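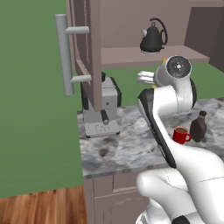 Upper cabinet door open, long bar handle on the front.

Section 4. Pairing the Stuvel Shutoff Valve with Your Water Sensors

Great, the valve is on the pipe and the hard part is over! Now you get to connect it to the Mosano sensors so it can close by itself when one of them gets wet. Have your phone and the setup card handy.

Before you start
Plug in the valve and wait for the light to turn solid blue. Open the main water valve all the way.

1. Open the Sendik app and tap Add Device.
2. Type the setup code 2398 and tap Next. The light on the valve blinks green.
3. Pull the battery tab from the first sensor. Hold its button until you hear two beeps.
4. Give the sensor a name you'll know at a glance, such as Under Sink or Water Heater.
5. Repeat steps 3 and 4 for each sensor. One valve can handle up to 40 of them, so go ahead and cover the laundry room, too!

Note: If a sensor won't pair, bring it within 2 feet of the valve and try again. You can move it back afterward.
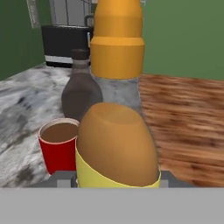 Tall bottle with orange cap and a dark brown bottle on the countertop.

Placing the sensors
6. Wipe the floor dry and set each sensor flat, metal contacts down.
7. Keep sensors clear of mop buckets and pet bowls.

Testing the system (our favorite part)
8. Touch a damp cloth to the contacts of one sensor. The valve should start to close within seconds, and your phone will buzz.
9. Turn on a faucet. The flow should stop once the pressure in the line drops.
10. Dry the contacts, then tap Reopen in the app.

CAUTION: Never reopen the valve after a real alert until you have found the leak and fixed it.

CAUTION: Do not connect the valve to a fire sprinkler line.

Using a Galang range extender? Pair it before the sensors, with code 1525. Long basements and detached garages come in beautifully with one halfway along.

Run the test again every month. Go to Section 5 for vacation mode.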